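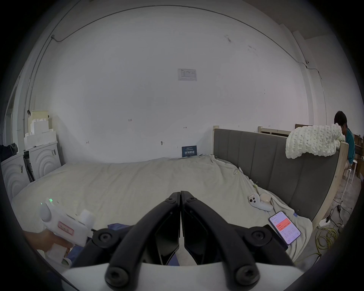 **Duvet folding for people with no closet space: show me your method**

Started by **khesanhwalter** (Walter Inga)

I've gotten way too into folding bedding this spring and I need people to talk to about it! My wife is tired of the subject. It started when we moved into the new apartment in May and lost the linen closet, so everything has to fit in one drawer under the bed. I do all of it on top of the mattress now, including the big light duvet, and the chunky white knitted blanket hangs over the top of the headboard until I'm ready for it. That blanket is my problem child. The duvet squashes down fine, sheets are easy, but a thick knit has so much spring in it that every fold comes back up. I've tried thirds, I've tried rolling, I've tried sitting on it. What do you all do?

---

**kavinda_e**

Don't fold the knit at all! Leave it on the headboard. It looks great there and upholstered headboards collect dust along the top anyway, so it does you a favor. We've had ours up for two winters.

Duvet: long thirds first, then roll from the foot end, pushing the air out with your forearms as you go. I got a 152 cm duvet into a pillowcase this way and did a little dance.

---

**Dalibor H.**

Going to disagree with Kavinda on leaving it up there. A heavy knit hung over an edge will stretch. I ruined one from Culer like that, it grew a good hand's width on one side and never went back. Fold it in half, then half again, lay it flat in the drawer and put the sheets on top. The weight does the work overnight.

And please don't roll duvets, the filling goes to one end.

---

**kavinda_e**

Mine hasn't stretched! Maybe it's the yarn? It's a cotton one. And I've been rolling the same duvet since college with no lumps, so there.

---

**khesanhwalter**

Mine might be acrylic, the tag fell off. I'll try it under the sheets tonight, that sounds so obvious now.

Second question while I have you. Flat pieces, like throws and big cloths. I lay them on the bed on a diagonal and pull one corner tight so I get a long straight fold to start from.

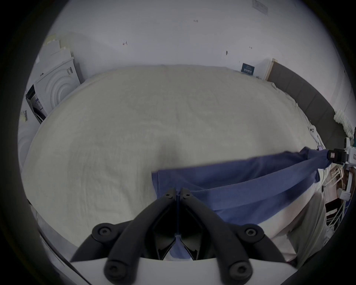 Once I have that first line, the rest goes fast, and it works on a soft mattress where you can't press a crease with your hand. Is there any reason to start square to the bed? My mother always did and she was very strict about it.

---

**kbedoya**

Your mother was right, sorry! If you pull on the diagonal you're pulling across the weave, and thin cotton goes out of shape. Do it for years and your corners stop meeting. Edge to edge, with the grain.

That said, for anything sturdy like denim I don't think it matters a bit. I do the corner pull on picnic cloths all the time because it's fun.

---

**Dalibor H.**

Agree with Katherine. Also take the duvet off before you fold anything on the bed. A bare sheet over the mattress is so much better to work on, the bumps in a duvet throw everything off.

---

**jhosep_ll**

Reading this with a huge pile of laundry next to me, very motivating! I do all my folding at 18 minutes on the kitchen timer, and whatever's left goes in the basket for tomorrow. Last night I got through four sheets and every pillowcase we own.

Walter, how deep is the drawer? If you can stand things on edge like files, try that with the sheets.

---

**khesanhwalter**

Not deep enough for the fitted ones, I measured. Flat sheets would stand up if I did one more fold. Trying it after dinner!

Update: knit is in the drawer under three sheets. Drawer closes if I lean on it.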